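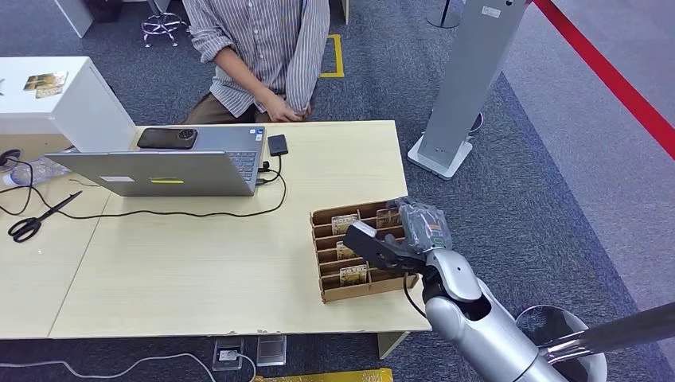
Kalura replied that the planner build on the cell was one release behind and asked for the log from the slow run before anyone changed the gripper settings.

Ticket 378, tray picking, planner timeout
Opened 11 March 2022
Site: Trandthorpe
Status: waiting on vendor

Problem
With the gripper over the compartment tray, the planner takes too long to return a retreat path. The arm holds position until the request times out, then the task node reports "no valid plan". Restarting the task node clears it for a few cycles.

Tried so far
1. Raised the planner timeout from 705 ms to 1,000 ms. Fewer failures, same pause.
2. Turned off the Druder collision filter. Plans came back fast but passed too close to the tray dividers. Turned it back on.
3. Replayed the log offline with the held object removed from the planning model. No timeouts in 40 replays.
4. Put the held object back as a plain box. Timeouts returned.

Notes
The grasp node attaches the object with the padding set for the old bins. In a tray compartment the padded box overlaps the divider, so the start state is already in collision. The planner spends its time trying to fix the start state.

Next
Log uploaded. Munasinghe branch has a separate padding value for attached objects. Will merge it after Kalura confirms the release number.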